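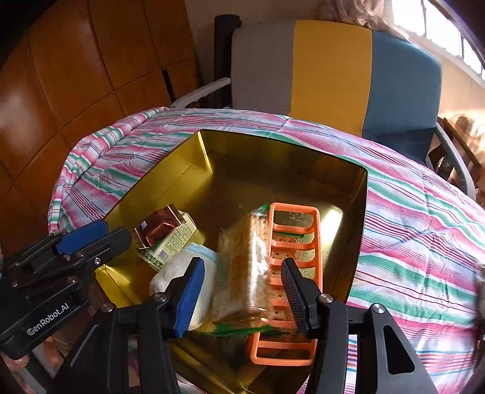 A reader in Ellside wrote to us that she finished the night bus story standing up in her kitchen, coat still on, and wanted to know if the driver ever gave the shoes back. He does, in chapter 7.

Last Bus to Trisosness
Paperback and e-book, Kollik Travel Stories

True stories from one long trip with too little money and a bad map. The author misses a ferry, loses a bet in a hotel bar and spends 3 nights above a karaoke room. Some of it is rude — there is strong language and a lot of drinking — so we list it for adults.

First printing: 4,000 copies
Item number: 814
Published by Liew
Release date: Wednesday, March 20, 2019

The e-book has the same text as the paperback, without the fold-out route map. Paperbacks ship flat in a card mailer. Signed copies are sold out.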